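4.2 How far can the first death toll be trusted?

The claim we set out to test is an old one in newsrooms: that the number of dead given in the first report of a transport accident is nearly always too low, and that readers learn to add to it. Strebel makes a strong version of this claim for coach and lorry crashes, and it has been repeated often enough to pass for settled fact. We are not convinced that it is. The studies cited in its support mostly compare the first report with the last one, ignore everything in between, and leave out the accidents that were dropped after a single bulletin.

Our material is described in Section 3. In brief, the Han collection holds 836 transport accidents, and for these we recovered 3,117 separate versions of the story as sent out to subscribers. A version counts as separate if any word in it was changed. For 751 of the accidents there are at least two versions, so that a comparison over time is possible at all. The rest can tell us nothing about correction, and we set them aside for this part of the work, although we return to them below.

Two readers worked through the versions, marking each figure for the dead, the injured and the missing, along with the source it was credited to. Both read the same 100 accidents so that we could see how often they disagreed. Most of the trouble came from wording and very little from arithmetic. "At least" before a number was marked as a floor by one reader and as ordinary padding by the other, and it took several rounds to agree that it should be marked whenever it appeared, whatever the reporter may have meant. We would be wary of any study of this kind which does not say how it dealt with those two words.

A second difficulty is the source. Early versions tend to credit a figure to "officials" or "rescue workers", and later ones to a named hospital or ministry. It is tempting to treat the later credit as better. We can see no good ground for doing so in general. A ministry may simply be repeating what the fire service told the reporter that morning, and the Burkov index, which scores a report higher when a government body is named, has this assumption built in without testing it. We report Burkov scores in the appendix for those who want them and make no use of them here.

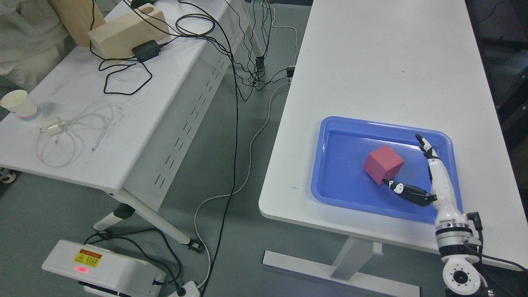
Lukgate, Wednesday, April 15, 2020

Figure 3. Robot hand with spread fingers, reaching into a blue tray that holds a red foam cube.

The Lukgate bus fire shows what the usual first-and-last comparison hides. The dateline given above stayed the same through every version we hold, even though the text below it was rewritten several times and the last rewrite was plainly done somewhere else. The first version gave four dead. The second gave nine, credited to a police officer who was not named. The third went back to four and added that five people were missing. The final version gave six. Read from first to last, this is a rise of two and fits the old claim well enough. Read in order, it is a jump, a retreat and a partial recovery, and a subscriber who printed the second version would have been more wrong than one who had stuck with the first.

How common is this pattern? Less common than a good anecdote would suggest, but common enough to matter. Retreats turned up in small accidents as well as large ones, and in most of them the higher figure had come from adding the missing to the dead. Strebel treats such cases as slips and removes them before any averages are taken. We find that hard to defend. A slip which was sent to subscribers is part of what readers were told, and taking it out makes the run of figures look smoother than it was.

There is also the matter of when a story is allowed to stop. Zenwood, the bulletin service that supplied the larger share of our versions, has no rule on this that we could find. Its archive simply ends. In some accidents the last version is a full account with names and ages; in others it is a three-line update, sent the same evening, with people still described as critical. To call the second kind a final toll is generous. Hakim, in a careful paper on ferry sinkings, proposes leaving out any accident whose last version still speaks of the missing. That is an improvement, but it would keep the cases where the missing had merely dropped out of the copy, perhaps for want of space.

This brings us back to the accidents with only one version. If these were small and simple, with one clear figure from the start, leaving them out would make first reports look worse than they are. If they were stories nobody followed up, leaving them out would do the opposite. We tried to separate the two by looking for later mentions in local papers, and found too few to say anything useful. Distance from the nearest bureau may have something to do with it, as Hakim suggests, but our place names are too loose to test this. Several datelines name the capital when the crash was a day's drive away.

What we are prepared to say is limited. Among accidents with two or more versions, the toll rose more often than it fell – on that much we agree with Strebel. The size of the rise depends heavily on which version is taken as the last, and on what is done with "at least". With either choice made differently, the average moves by more than the gap between coach and rail accidents on which much of the earlier argument rests. We therefore give no single figure for the shortfall, and would ask that none be worked out from Table 4, where the rows overlap. Section 4.3 takes up the counts of the injured, for which the sources are, if anything, worse.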